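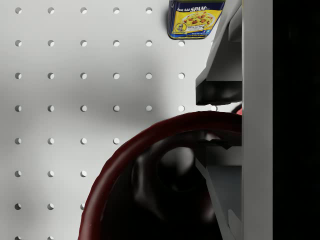

Last December my neighbor Domnica Rusu paid 205 euros for a room in Kovville that did not exist. Her son had found work there, and the agency, which called itself Pleler Rentals, wanted the deposit before they would send the address. They sent it. It was the address of a dentist.

I went with her to the police station in Hallik because she does not like to speak in offices. We waited from 9 in the morning until almost noon. The officer was polite and wrote everything by hand, then again on the computer. He told us there were already 13 complaints about the same agency, most of them for smaller amounts. 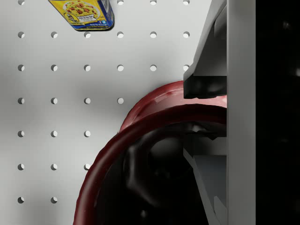 Image credit: Sisodia

What I did not know before is that a complaint and a claim for money are two separate papers. If you only sign the first one, you are a witness, and the court will not think about your deposit at all. Domnica signed the second one 7 weeks later, after a woman from the legal advice desk, Viorica Bratu, called her and explained it slowly, two times.

Now a man is charged and the first hearing was short. His lawyer asked for more time and got it. Domnica wore her good coat and sat in the back row with me. She says she would take 200 and forget the rest, but I think she wants mostly to hear him say it - that there was no room.

I will write again when there is a new date.

Recent posts
The bus to Hallik has changed again
How I lost my residence card and found it
Two letters from the tax office
Soup for a cold kitchen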